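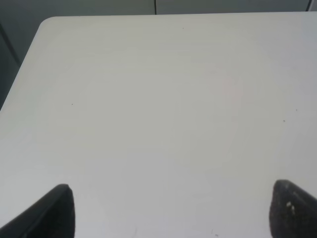 Wiping down a table is the chore Koma's lead engineer gets asked about most. "People think it's the easy one," she said when we spoke in August. "Then I ask them what clean means." A white top with a few tiny dark specks and a faint smudge or two would pass in most kitchens. Her software has to decide whether to go back over it.

Koma has logged 831 wipes so far. "Flat and bare, we're good," she said. "Put nine cups on it and we're slow - very slow."

Would she sell one for home use? "No. Ask me again in five years." She still does her own dishes.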